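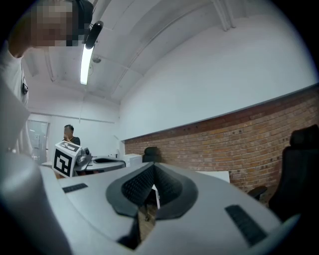
Black mesh inside the V, and a bit of chair leg through the gap.

August 10, 2023

Apple season has started without me again! I was still thinking about peaches when Muthoni Lyimo called to say the stand at Durwood already had the early reds out, so I dropped everything (well, I dropped the ironing) and drove out on Route 503 with the windows down.

If you've only ever bought apples at the supermarket, the August ones are a bit of a surprise. They're soft, they're tart, they bruise if you look at them wrong, and they will not keep. I put a bag in the pantry last summer, went to visit my sister, and came home to something closer to cider. So now I buy small and go back often, which my gas bill doesn't love, but I do.

What I make first is sauce, always. Peel them or don't, I don't anymore. Cut them up, put them in a heavy pot with a splash of water and a good pinch of salt, lid on, low heat, and stir when you walk by. Early apples fall apart in 16 minutes on my stove, and then I mash them with a fork and taste before I let any sugar near them. Elmarie Nkosi adds a strip of lemon peel and fishes it out at the end. Her husband Marthinus says he can't taste it. I can, and it's lovely.
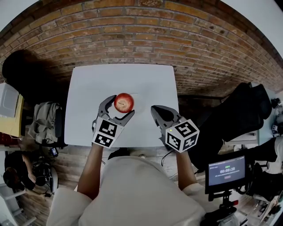
One red apple, stem still on.

After sauce comes cake. The one I get asked about came from Oratile Zulu, who got it off the back of a flour bag years ago, and it uses four apples, which sounds like too many until you've eaten it. Chop them chunky and pile them on top of the batter, and don't press them in, they'll sink by themselves. It goes in at 300 degrees for a good long while, until the middle stops wobbling. I've tried a hotter oven when I was in a hurry and got a burnt lid on a raw cake, so please just read a book or something.

For eating out of hand I'd wait a few more weeks, unless you like them sour, in which case go now, go today. My favorites with cheese are the ones Yaw Addo grows behind his garage on Rivadeneyra Street. He has never known what kind they are. He gave me a graft off that tree in January a few years back and I managed to kill it by spring, and he's still nice enough to hand me a sackful over the fence.

Quick answers to last month's mail: yes, you can freeze the sauce, and leave room at the top of the jar. No, I haven't tried it in a slow cooker, but two of you swear by it. And whoever wrote in about putting cardamom in the cake, please write again with how much, you left that part out!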